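Packing FAQ: Toy Swap Boxes, Plushies and All the Little Stuff
9/11/19
By the Fanildale Swap Blog

I get the same emails every time a swap round opens, so I finally sat down and put my answers in one place. I've been sending boxes of plush, handmade bits and wrapped treats out of my spare room for 8 years now, and I still learn something most months. If your question isn't in here, leave it in the comments and I'll get to it (slowly, I have a day job!).

What size box do I need?

Smaller than you think. Everybody grabs a huge one the first time and then spends more on postage than on the presents. My usual is a medium box that comes up a little past my hand when I stand it inside, and that takes one big plush, one small one and a couple of flat things. If the big plush touches two walls when you set it down, you've got the right box.

Can I use an old box?

Please do! I save every one that comes to the house. Worn top edges don't bother me at all, and the tape covers them anyway. What I do check is the bottom. Push on it with your palm, and if it sags, run another strip of tape down the seam and one across. Black out the old labels too. I had a parcel go to Vorow and come straight back to me because I'd left an old barcode on the side, and I paid for that trip twice.

What goes in first?

The biggest soft thing, pushed toward the back. I know some people do a layer of tissue first and that looks lovely, but I like to get the big one settled and then see how much room is left. After that I work forward with the smaller stuff. Shiny packages slide around, so I like to wedge mine at an angle with something squashy next to it. Anything crocheted can get tucked down along the side of a package, where it takes up next to no space.

Do you pack on the floor or a table?

Table, always, my knees have had enough. I put a green cloth down so nothing picks up fluff or crumbs, and I stand the box in a big shallow black tray. The tray was for boots originally. Now it catches the tape ends and the scraps of cardboard, and I can slide the whole business over to the shelf if I need the table for dinner.

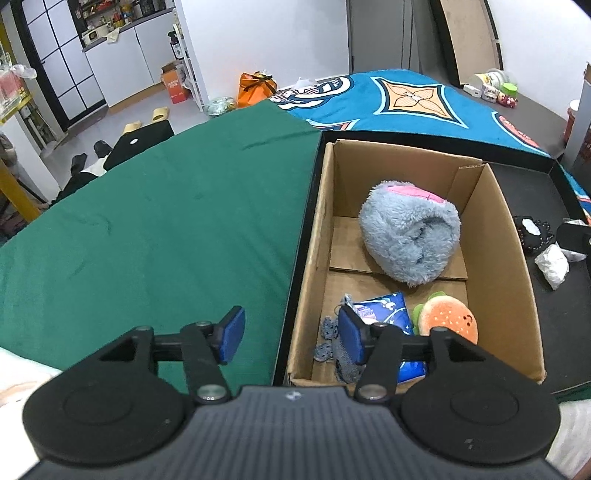 Swap Notes, No. 21

What's the orange one?

A hamburger! It's a plush hamburger with a tiny stitched face and green felt lettuce poking out of the bun, and I've had more questions about it than about anything else I've ever put in a box. I found it at the Getville flea market in August and I went back and forth for a week over whether to keep it. The big fluffy blue-gray one behind it was an easier goodbye, mostly on account of its size.

And the blue package with the planets on it?

It's a surprise for the person getting the box, so my lips are sealed. I will say I'm a sucker for anything with swirls and little planets on the wrapper.

Should I leave the cardboard flaps and corner pieces in?

I do if they're already there. A flap lying flat gives you a bit of a raised floor, and I rest the big plush partly on top of it. Folded corner pieces are handy for keeping a box square when something heavy gets stacked on it. If they're in your way, pull them out and save them for the next one.

How do I send crochet without ruining the edging?

Don't fold across the fancy part. Lacy, scalloped edges hold a crease for ages, and whoever opens the box shouldn't have to get the steam iron out. Lay it in as flat as you can, or roll it loosely with the edging on the outside. The gray piece going in this time got laid alongside the planet package. For anything really delicate I use a paper sleeve.

Do plushies need to be bagged?

For short trips I don't bother. For anything going as far as Satti, or in a rainy month, I put each one in a clear bag and squeeze some of the air out. Don't vacuum them down! I did that once with a long-haired bear and the poor thing never got its shape back.

How much does it cost to send?

It depends on weight and distance, so please weigh your box before you sign up for a long-distance match. My last one came to 3,120 grams with everything in it and I thought that was heavy for a box of mostly fluff (there was a jar of jam involved). Kitchen scales work fine if you stand the box on an upside-down bowl so you can see the number.

How long do I have to get it in the mail?

You get 10 days from when you're matched. If you're running behind, just message your partner. People are very nice about it as long as they hear from you.

Can I send used toys?

Yes, if they're clean and you say so in your match notes. Wash them, dry them all the way through, check the seams and the eyes. No smoke smell, please.

What do you fill the gaps with?

Whatever's soft and would make a decent present. Socks, a dishcloth, a ball of yarn. After that, crumpled paper. I gave up on packing peanuts when the cat found them.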